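Grasp planner keeps picking the handle side when the mug is on its side

Posted in Manipulation / Software help

panditz_arm

Hi all, long time reader, first time I've been stuck badly enough to post. I'm running Kakix 3 for planning on a two-finger gripper with a wrist camera, and my task is about as plain as it gets: pick a mug off the counter and put it in a tray with the other mugs. Upright mugs are fine. Upside down mugs are mostly fine. Mugs lying on their side are driving me up the wall.

What happens is the pose estimate comes back looking great (I overlay the mesh on the wrist image and it hugs the mug nicely), then the planner ranks its candidates and nearly always puts a handle grasp on top. The fingers go in, one of them clips the counter, the force limit trips and we're back at home pose. I logged 137 attempts on side-lying mugs and went through them one evening with a pot of coffee, and the bad ones nearly all look alike. 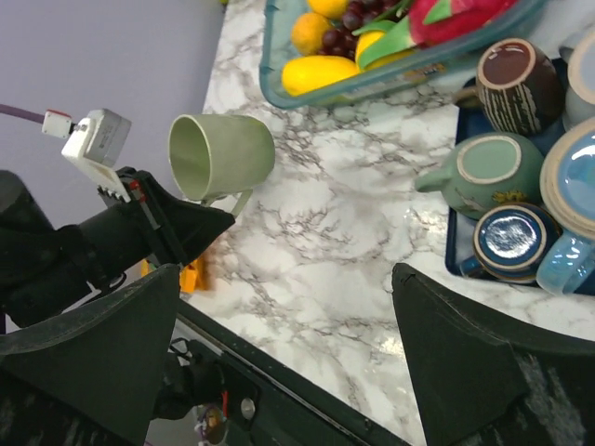
I've tried raising the clearance margin on the table plane, but then it throws out every candidate and I get "no feasible grasp" instead. I've also tried sampling 3,000 candidates in place of the default, which made it slower and no smarter. Is there a way to tell it to prefer the rim or the body without hand-writing a grasp for every mug I own? My meshes came from Lepik if that matters.

Yi-chun Chung

I had this exact thing last October and lost a week to it, so you have my sympathy! Two things to check.

First, look at how the table plane gets into the collision scene. Kakix fits it from the depth image, and on a shiny or patterned counter the fit can come out tilted. Mine was off by enough that one side of the mug had a comfortable gap under it and the other side was half buried. That would also explain why your margin setting goes from useless to rejecting everything. Fix the plane from your calibration (table_source: static in the scene file) and try the original margin again before you touch anything else.

Second, the default score loves thin things. A handle gives you two nearly parallel faces close together, so it wins on antipodal quality every time, and the approach direction barely counts. Turn up approach_weight and add a penalty for any candidate where a fingertip ends up below the middle of the object. I wrote mine as a small scoring plugin — it's maybe twenty lines, most of it looking up the tool frame.

Oh, and check that the collision model includes your camera mount. Mine was missing the cable and the bracket, and the planner was happily proposing wrist rolls that would have dragged both along the counter.

hondholm_fan

just delete the handle from the mesh lol. works for me

panditz_arm

Yi-chun, it was the plane! Tilted toward the back edge, and I'd have sworn I checked that. With it set to static the rim grasps show up in the list again, though a handle still comes out first now and then, so the scoring plugin is tonight's job. Camera mount was in there but the cable wasn't, so I've put a fat box around it for now.

hondholm_fan, I did try yours on one mug. The planner liked it fine, then it rolled the wrist straight through where the handle used to be.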